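Gripper comparison group, minutes of the meeting of 18/11/2025

I'm on minutes again, so you get my version. If I've got something wrong, write it on the shared page and I'll fix it before the next one.

Last meeting's minutes went through with one change. I had written that the Elberg controller was "fine" and the group wanted "fine once restarted." Changed!

1. Where we are with the trials

We've now logged 1,327 pick attempts across the Sasano hand-held gripper and the Barinov one, and 745 of those are on the Sasano. Everybody agreed the split is lopsided (the Barinov spent a good part of last month waiting on a cable), so the next block goes mostly to the Barinov until the numbers are closer. I've been told to stop quoting an overall success rate until then, and I suppose that's fair, though I do like having one number to give people.

We threw out 104 attempts where the recording stopped before the part was let go. Most of them came from one afternoon with the old firmware. They stay on the drive in their own folder and don't get counted anywhere.

2. Pads

This took up most of the meeting. The fuzzy pads hold curved metal much better than the plain rubber ones did, and I was the one arguing for rubber back at the start, so I'll put it in writing that I was wrong. What we don't like is the wear. The corners go first, the fibers start to pull, and after that you get a slightly different grip depending on which part of the pad touches down. We talked for a long while about whether that's a real effect or just us getting sloppy at the end of a session. No agreement.

What we did agree: a fresh pair of pads at the start of each block, old pairs bagged and labeled with the block number. Somebody asked if we could trim the loose fibers with scissors. The feeling was please don't, at least in the middle of a block.

3. Valve-shaped part

Long thin stem, wide round base, and everybody's least favorite. Gripping by the stem is easy with either tool, but the part likes to swing once it's up. Gripping by the rim gives a steadier lift and a lot more misses on the way in. The Barinov fingers open wider, which helps with the rim, and the Sasano is nicer in the hand, so people get less tired and (I think) aim better. I'd love to see those two things separated but we couldn't come up with a clean way to do it.

For now we do stem grips only, part standing on its base, 19 tries per person per tool, then swap.

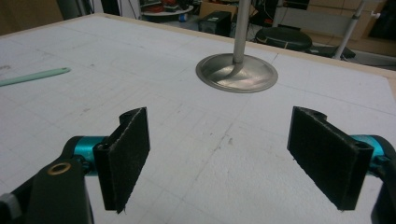 Item 3: valve-shaped part on the grid board, hand-held gripper with the fuzzy pads.

4. Cameras and lighting

Shiny parts are still giving the tracking trouble. We get bright patches on the metal and the pose estimate jumps. Two ideas came up, a softer lamp or a shorter exposure, and we'll try exposure first as it costs nothing. The Dela Peña camera mount arrived and fits both tools, hooray, but the screws that came with it are too long for the Barinov. Shorter ones are on order.

The board could use a clean too. The pencil grid is getting faint and it would be good to redraw it darker before the next block.

5. Controller

The Elberg still drops its connection when both tools are plugged in at once. One tool at a time works all day long. We're leaving it that way and I'm writing to their support with the logs.

To do
Me: Elberg logs, new count sheet with the two tools in separate columns
Pads group: label bags, order more pads
Camera group: exposure test, then report back
Whoever is in first: redraw the grid

Next meeting in January, after the Barinov block is finished. Bring your own notes on the rim grips, mine are a mess.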